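**Open day with a two-arm table robot sorting wires: how do we run it so visitors get something out of it?**

Posted by **tremstead_workshop**

We have an open day coming up in December at our workshop in Tremstead and I have been asked to sort out the robot table. I would like advice from anyone who has run this sort of thing with the general public, because our visitors will be mostly families and retired people from the town, with a few from the college.

The set-up is two arms on a table, one on each side, and the job is wire sorting. There is a heap of mixed electrical wire in the middle and three baskets along the back, two white and one green. The arms pick a wire out of the heap and put it in a basket: red on the left, black on the right, and anything else in the green one. It is meant to look like a job someone might do at home or in a shed, so we have a patterned cloth down and wallpaper on the walls, and a few odds and ends on the table as well. 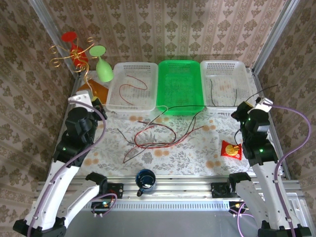
I visited the open day at Studbridge last spring to see how they did it. They had a bigger room and a machine that stacked boxes. It was very reliable and people watched for less than a minute and walked off. I don't want that. On the other hand I don't want ours to fail in front of 50 people in one go.

The room holds 23 with the chairs in, fewer with pushchairs. The day runs from 10 in the morning until 4 in the afternoon. Last year 800 people came through the building, though plenty of them only wanted the tea room.

What I would like to know:

- Should we run it continuously or in timed sessions?
- Is wire a bad choice? Some of us think we should swap it for blocks.
- Should we clear the mug, the glasses and so on off the table? One opinion here is that they are clutter, the other is that a bare table looks like a laboratory.
- How close can people stand?

We have one person who knows the arms well and two who can talk to visitors but would not be able to fix anything. No budget to speak of. There is a screen we can borrow.

---

**bench_and_brew**

I have done four of these, three indoors and one in a marquee, which I would not do again. I will go through your list.

**Sessions or continuous.** Sessions. If it runs all day, people wander in halfway through a wire and have no idea what they are looking at. Put a clock face on the door with movable hands and a sign saying "next run at". We did a run every half hour, with ten minutes of the arms moving and five of talking. The rest of the time is for resetting the table and letting the room empty. It also means your one person who knows the arms gets to eat. Do not plan a run between 12.30 and 1.15. You will lose some visitors and it doesn't matter.

With 23 in the room and a run each half hour you will not get everybody through. Hand out numbered tickets at the front desk. We used raffle tickets, one colour per session, so the person on the door only had to look at the colour. Keep back a few for each session, as there will be a grandparent who has come back twice and missed it both times.

**Wire.** Keep it. Blocks are easy and people can tell they are easy. Everyone who walks in has a drawer at home with a knot of cable in it, so they already know why it is hard. We used rope in one of ours and it held people far longer than the cubes did. The trouble with wire is that a pull on one end moves the other end, and a strand you wanted to leave alone comes along as well. Say that out loud at the start and have a spare handful of wire for the audience to pass along. Ask a child to pull out one red piece without disturbing the rest. After that they watch the arms properly.

What I would do is prepare the heap. Don't tip it out of a bag. Lay the wires down one at a time, in loops, with a couple of ends pointing outwards where a gripper can get at them. Keep the lengths short. A long piece gets draped over the rim of the basket and hangs there, and then you have an argument about whether it counts as in. Decide that before the day. Ours counted if any part was inside.

Start with one wire already in each of the outside baskets. It shows the audience which colour goes where without a sign, and you can talk about it while the arms get to their starting positions.

**Clutter.** Leave a few things on but think about where. Anything breakable should be at the back or off altogether. I would not have a mug at the front in between two arms with the public in the room, unless it is one you don't care about. Check the route each arm takes to its basket and keep tall things out of it. If you want them there for looks, fix them down with a bit of museum putty. It comes off cloth better than tape does.

**Distance.** I am not going to give you a figure. It depends on the reach of your arms, and your insurers will have a view. Measure the furthest each arm can go with the gripper stretched out, add a good margin, and put a proper barrier there. Rope and posts are no use with small children, who go underneath. We used the low wooden panels from a toddler play area, borrowed from a playgroup. Mark the line on the floor in yellow tape as well. One of your talkers should stand by the stop button for every run and do nothing else.

**The screen.** Use it. From behind a barrier the people in the second row can't see the fingers, and the fingers are what they came for. If you have a camera near the gripper, put that view on the borrowed screen and turn the screen side-on to the table so people can look from one to the other.
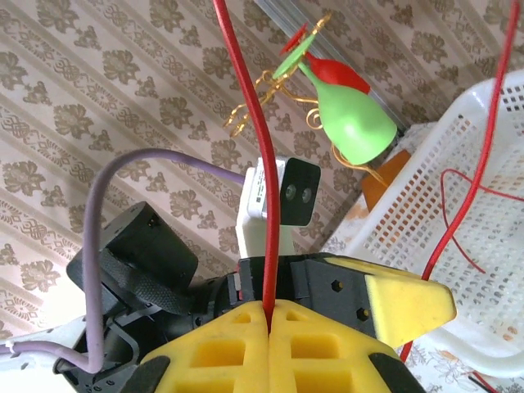
Two things about close-up views on a big screen. They move a lot when the arm moves, and one of our visitors felt unwell, so put the screen to one side and don't make it the only thing to look at. And it takes people a moment to work out what they are seeing. Have your talker say "the bottom of the screen is the fingers, and what you see past them is the basket" or whatever applies at the time. If the fingers are a strong colour they will find them quickly.

Last bit, a kit list from my own folder. Cross out what you don't need:

- spare wire, cut to length, in two bags by colour
- a lint roller for the cloth
- spare finger pads and the right hex key, taped to the lid of the box
- two extension leads and a cable cover for the doorway
- clothes pegs to hold the cloth tight at the edges
- printed sheet with the running order for each session
- water and something to sit on for whoever is on the stop button
- a bin that visitors can't mistake for one of the baskets

The pegs matter more than you'd think. A loose cloth gets pinched along with the wire and the whole lot slides. If yours sits under a rail at the front it may be fine, but check the sides.

---

**Zurkix**

Agree with most of the above. Not sure about the ten minutes. We did three runs an hour at ours and it was fine, but our robot was simpler.

Have a plan for when it goes wrong. It will drop a wire or grab two. Tell people beforehand that this happens and ask them to guess how many tries it will need. Kids loved that. We had a tally on a whiteboard and it was the most popular thing in the room, more than the robot.

Don't let the person who knows the arms do the talk. They will be looking at the laptop the whole time.

Someone will ask what it costs and someone will ask if it is going to take their job. Have an answer ready for both.

---

**savchuk_supplies**

We have used the Savchuk plastic baskets for a parts-sorting demo and they were ok. Light though. They shift when the gripper knocks the rim. Put something heavy in the bottom or stick them down with hook-and-loop. The ones with holes in the sides are better for an audience as you can see the wire through them, but thin wire also pokes out of the holes and snags. The solid ones don't do that.

Not much to add on the rest. I never used a barrier but I only had adults in.

---

**tremstead_workshop**

Thank you all. We have settled on a run every half hour with coloured tickets, and the wire is staying. The baskets will be stuck down. We tried the cloth without pegs at the weekend and it did creep on the left side, so pegs are on the list.

The glasses will be puttied in the back corner. The mug was put to a vote and is still undecided. The tea room has offered a chipped one.

We are going to try the whiteboard tally too. On the barrier, I have asked the playgroup behind the library about panels and am waiting to hear. If anyone near Tremstead has some low ones going spare for the day, please message me. We can collect from anywhere this side of Studbridge and have them back by 6 the same evening.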